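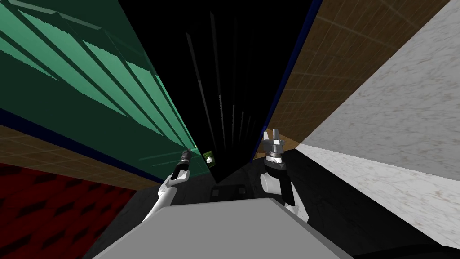 **Sunero kitchen simulation kit: notes from our review**

**1.** The Ondville Office of Applied Automation has completed its review of the Sunero kitchen simulation kit, the software package offered to colleges and small workshops for two-arm manipulation practice. Our findings are posted in this thread. The written report will go to member institutions by request.

**2.** Scope of the review. We looked at the standard license only, in the version released to us in April 2019. The advanced license adds cloud rendering and a larger object library. We did not test either one and will not comment on them.

**3.** What is supplied: a simulator, a set of kitchen rooms, a two-arm robot model with interchangeable grippers, a scripting interface, and a printed setup guide. The robot model can be fitted with a different gripper on each arm. Several members had asked about this before the review began.

**4.** Installation. Our technical staff installed the kit on 2 workstations. The first installation followed the guide and finished without assistance. The second stopped at the license check, and we had to write to the Sunero support desk. A working key arrived the next morning. The guide should say that each key is tied to a single machine.

**5.** Rooms. The kit builds each kitchen from a floor plan and a surface list. Marble, tile, tinted glass and patterned wall coverings may be combined freely, and the results are sometimes loud. Members who train vision models may welcome that variety. Those who want a plain room can lock the surface list in the settings file.

**6.** Test plan. We ran 916 trials over the review period. Each trial asked the robot to approach a small object, close one gripper on it, lift it, and set it down at a marked point. Trials were divided among 9 room layouts supplied with the kit.

**7.** Results. Of the 916 trials, 108 ended without a grasp. Most of these took place in the narrow layouts, where the arms have little space to turn and the planner tends to choose a long route. Member institutions should not read this number as a measure of any physical robot.

**8.** Grippers. The slim gripper was easier to place in tight spaces. The short, blocky fingers held flat-sided objects more securely once in position. Swapping one for the other requires a change to the robot file and a restart. We would prefer to see this handled from the main menu.

**9.** Viewpoints. The user may attach a view to the robot body, to either wrist, or to a fixed point in the room. Body views can be filled in large part by the robot itself or by nearby furniture. Instructors should check the view before a class starts and adjust the height and tilt values as needed. The default tilt did not suit our tallest cabinets.

**10.** Image quality. Edges on striped and slanted surfaces look jagged at the default setting. Raising the smoothing level improves them and slows the simulator. On our older workstation the slowdown was large enough that we returned to the default for all timed trials.

**11.** Contact behavior. Objects resting on flat counters stayed where they were placed. Thin plates gave more trouble. When two of them touched at the edges, they would sometimes drift apart with no arm near them. Sunero has confirmed the fault and has told us that a correction is planned for September.

**12.** Documentation. The scripting chapter is clear and its samples run as printed. The chapter on building custom rooms refers to menu names from an earlier release. Divya Thampi, who led the trials for this office, has prepared a corrected list of those names, and it is attached to the written report.

**13.** Comparison. Members have asked how the kit compares with the Kubíček bench package reviewed by this office previously. The Kubíček package has better contact behavior and a shorter setup. It offers a single arm and a bare table. For courses that include two-arm work or cluttered rooms, the Sunero kit is the closer fit.

**14.** Classroom use. Brikstead Technical College let us observe one session with the kit in its introductory automation course. Students were able to write and run a simple reach command within the session. Saving their work took longer to explain, as the save dialog does not show which folder is in use.

**15.** Cost and terms. The standard license is sold by the year and includes support by email. Telephone support is charged separately. Renewal is automatic unless the buyer cancels in writing. Purchasing departments are advised to read that clause before signing.

**16.** Recommendation. This office recommends the standard license for teaching and for early script development. We do not recommend it at present for work that depends on stacked or touching plates. The recommendation will be looked at again when the September correction has been received and tested.

**17.** Member institutions may borrow our room files and trial scripts at no charge. Requests should be sent to the Ondville office with the name of the course and of the responsible instructor. Please state which gripper you intend to use on each arm, as the scripts differ.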